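# Fewer demos, more rooms

2023-07-28

I've been putting off writing up the table-setting results because the first batch confused me. The second batch in March cleared most of it up, so this is the short version.

The question was simple. If you have a fixed budget of demonstrations recorded with a hand-held gripper, is it better to spend them on one table you know well, or spread them over a lot of tables you don't? Nadja Gruber and I had argued over this since we started on Lomimetti, our small training setup for pick-and-place tasks. She thought the spread would win. I thought a policy needed to get good at one table first.

We trained 2 policies. The first got 3,000 demonstrations, all recorded on the same table in our lab at Binalthorpe. The second got 2,000, recorded in people's homes, with whatever dishes and furniture were there. Same network, same training schedule, same task: get the bowl and the cutlery to the right places around a placemat.

Then we ran each one for 40 trials on tables neither had seen. The home policy did better, and by enough that I stopped arguing. It had a third less data. The lab policy was excellent on its own table and poor nearly everywhere else. It would often reach toward the spot where the fork used to be in the lab and close on air.
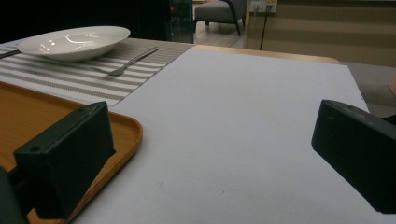 Lighting was a bigger factor than I had planned for. Our lab is bright and even. A dining corner in the evening has glare on a glazed bowl, a shiny fork on a patterned mat, and deep shadow a few feet behind the table. We tried fixing the lab policy with brightness and contrast changes during training. That helped a little on finding the bowl and did almost nothing for the fork.

Large plain surfaces were the other problem. When most of what the wrist camera sees is blank white, the policy has very little to judge its own movement by. Both versions drifted there. The home version recovered more often, I think from having seen people pause and correct over surfaces like that, but I haven't tested this properly and wouldn't lean on it.

A few notes for anyone trying the same thing. We threw out demonstrations where the tracking jumped, and we did it before splitting the data. We didn't balance the homes, so a couple of them are overrepresented. Scoring was by hand, with a placement counted as good if a person wouldn't feel the need to move it. Nadja scored without knowing which policy was running.

The next round uses the Drullex fingers, which have a softer pad and should stop flat handles from twisting in the grip. I also want to train on a mix of lab and home data, with the total held at 2,000, to see how much of the lab set is worth keeping. Nadja expects the answer to be very little of it.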